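Section 5: Checking the drawer approach in simulation

Read this section before you run the Traltis arm set on a real cabinet. The simulator is a good place to find out that your offsets are wrong. It is a poor place to find out that they are right, and the sales material from Clirneo blurs the two. Treat a clean run as permission to begin testing on the bench, and as nothing more.

You will need the Gkikas control package, the robot model supplied with it, and the drawer room file. Allow 58 minutes for the full check. The quick check in the menu skips the wrist calibration and we do not recommend it.

5.1 Preparing the model

1. Open the drawer room file and load the two-armed robot. Wait for both shoulder mounts to show as attached.

2. Set both arms to the rest pose. If an arm jumps when you do this, the joint zeros are out. Go back to section 2 and repeat the zeroing.

3. Open the contact settings. The default friction is generous. Turn it down to the lowest value at which the fingers still hold the test bar.

4. Switch off "assist grasp". With it on, the fingers snap to any handle that comes near, and you will learn nothing about your own settings.

Note: The Prorance add-on turns "assist grasp" back on every time it loads. Check the setting again if you use it.

5.2 Setting the approach

5. Raise the right gripper so that its fingers point upwards, and lock the arm. Leave it locked until step 10.

6. Select the left arm and choose the handle of the top drawer as the target. Pick the handle itself. If you click on the drawer front, the software will accept it and plan a path to the wrong place, with no warning.

7. Set the stand-off to 7 mm and run the approach at the slowest speed.

8. Stop the arm when the fingers are just in front of the handle. Look at them from the robot's own viewpoint first, then from the side. A pose that looks fine from one direction can be well off from another.

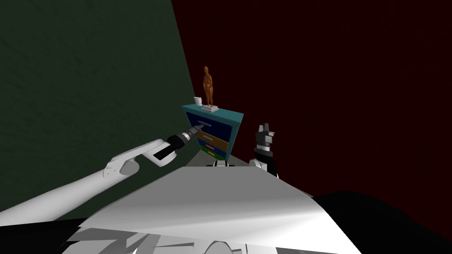 Neema Odera disagrees with the order given in step 8 and would take the side view first, on the grounds that people who like what they see from the robot's viewpoint rarely bother with another. We have kept the order as it is, but the point is fair. Do both.

Caution: Do not correct a poor approach by dragging the gripper with the mouse. The position on screen will change and the saved path will not.

5.3 Closing the check

9. Close the fingers on the handle and pull the drawer open a short way. Anything left on top of the chest should stay put. If it slides or falls, the pull is too sharp or the wrist is pushing against the cabinet.

10. Return the left arm to rest, unlock the right arm, and repeat the approach 5 times from the beginning. Write down the finger position at each stop. The pass mark shown by the software is an average, and an average can hide one very bad run.

11. Save the path under a new name. The software overwrites the old one without asking.

If the fingers stop in a different place each time, check the wrist joint before changing the path. Sieglinde Kasten's notes on wrist drift are in Appendix 2. The automatic tuning tool will offer to fix the fault for you. It usually moves the target to suit the error, so decline the offer and recalibrate by hand.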